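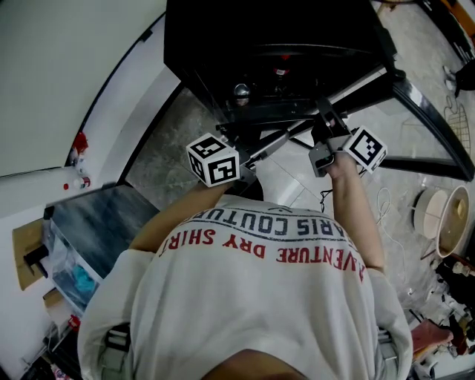
Vunus Introduces Floor-Level Storage Range for Small Apartments

Kaltholm, 27th May. Vunus today announced Clevance, a line of storage units for entryways, utility corners and other narrow areas of the home where shoes, cables, baskets and small household items are kept at floor level.

The range consists of a stackable bin, an open basket and a low stool with an internal compartment. Each unit has a flat base with non-marking feet for use on tile and stone floors. The stool is rated for a static load of 70 kg. The bin is supplied with a lid and can be stacked up to three high.

Dimensions were set after a study of 12 occupied apartments, in which Vunus recorded the items left on floors and counters and the clearance available beside them.

"Most of the homes had a bin, a basket and a stool already, in sizes that did not fit together," said Mieke Dierckx, product manager at Vunus. "We worked from the floor plan and fixed a common footprint."

Units can be placed side by side or under a standard counter. Surfaces are cleaned with a damp cloth and mild detergent. Replacement lids and feet will be sold separately.

Clevance will be available from August in white, gray and beige. Retail orders ship within six working days.

Press contact: Takumi Yoshida, Vunus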